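Rustley Technical High School
Student Robotics Program
Workshop Tips: Preparing and Keeping a Sorting Station

The following guidance is issued to students enrolled in the Cumudis sorting project and to the members of the after-school club, who share the same benches in Room 1119. It replaces the sheet distributed in March. Students are expected to have read it before their first turn at the arm.

The board

Wipe the wooden board with a barely damp cloth at the start of each session and dry it at once. Do not use furniture polish. Polish leaves a shine that confuses the color readings and lets the blocks slide when the fingers close. Pencil marks should be taken off with a white eraser, working along the grain.

A board that rocks should be taken off the pegboard table and checked for crumbs, loose washers and old tape underneath. Tighten the bolts by hand first, then give each a quarter turn with the key — no more than that, as the holes wear quickly.

Strong grain and knots in the wood are sometimes picked up as edges by student programs. Teams who see false readings should adjust their settings and leave the board as it is. Sanding or painting requires the instructor's permission.

The blocks

Blocks are washed in lukewarm water with a drop of dish soap and left on a towel overnight. They are not to be put in the dishwasher. Chipped blocks go in the tray marked Mota, where the second-year class keeps its repairs.

For the color exercise, begin with the blocks spread out and bring them together by color. Teams may choose which corner belongs to which color, but the choice must be written in the logbook before the program is run. Leave a wide strip of bare wood between groups. Blocks of one group may touch, although a tight cluster is harder to take apart again, and teams preparing for the Zemon meet should practice this separately.

Stars are best approached from above with the fingers set slightly wider than for cubes. Cylinders tend to roll if they are knocked over — set them upright again only when the arm has been paused.

The arm

Clean the fingertips with a dry cloth after every 30 runs. Keep sleeves, lanyards and long hair behind the hazard tape while the arm is powered. No more than 3 students may stand at a table, and one of them must remain within reach of the stop button.

The printed markers on the table are used for alignment. They should be dusted with a soft brush and never peeled up or covered. A marker with a lifted corner is to be reported before the next run.

Closing the station

Allow about 2 minutes at the end of the session. Raise the arm clear of the board, save the program under the team name, and sign the logbook. Blocks left in the middle of a run may stay where they are if the same team returns after lunch; otherwise they go back in the box.

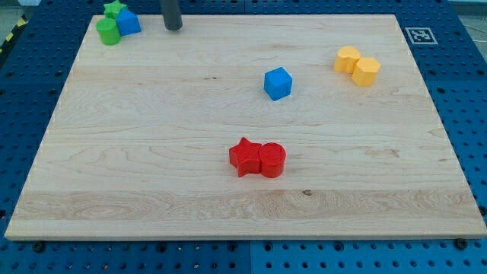 Boxes are stored on the lower shelf with the lids closed and the team labels facing out. Logbooks are returned to the rack by the door.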